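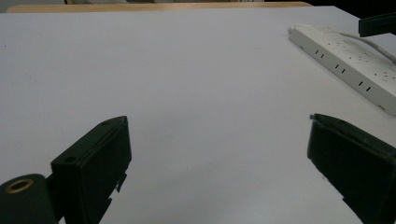

Wednesday, 8:40

Started on the white table before anyone needed it. Smudges and a few specks on the top again, mostly the sort that only show when the light comes in low. Wiped it twice with the blue cloths and plain water, long strokes from the window end. Most of what was there came off on the first pass. Two marks near the middle stayed and I left them for the Firnov cleaner.

Firnov diluted one cap to 200 ml. Siu-ming used it stronger last time and it left a film that dragged under paper. At this strength it dries clear in a couple of minutes. One mark is gone, the other is fainter. I think it is in the coating and will stay.

9:30 — Checked the top for level with the long bar. Low at the corner by the sink. Turned that foot out until the bubble sat right, then went round the other three and the first one again. Darcy wants this done before any layout work, and the last set of templates did come out skewed, so fair enough. Length edge to edge is 1,450 by the steel tape. Width is 725, same as the old bench, so the old clamps and the paper roll holder will both fit. Did not move the holder over yet.

10:15 — Engelbert asked if we should put the gray mat down permanently. I would say no. The matte top is good for sorting small parts and pencil wipes off it. The mat holds grit and we end up cleaning two things. He is going to ask Satish, who paid for the mat.

Bevstead called about the replacement edge strip. Part 806, in white only, due next week. The person on the phone was not sure if the adhesive comes with it. If not, there is half a tube of the Ritgate stuff in the second drawer. Check the date on it first.

After lunch — Kaan cut card on the table without a board. No scratch that I can feel with a fingernail, but please use the board. It lives behind the door.

Lamp over the far end is still dimmer than the other one. Swapped the tubes between the two fittings and the dim end stayed where it was, so the fitting is the problem. Wrote it on the repair sheet.

To do:

- second go at the faint mark, with the cloth left on it 9 minutes this time
- recheck level on Friday after the heavy boxes are off the shelf side
- move paper roll holder
- more blue cloths, down to the last pack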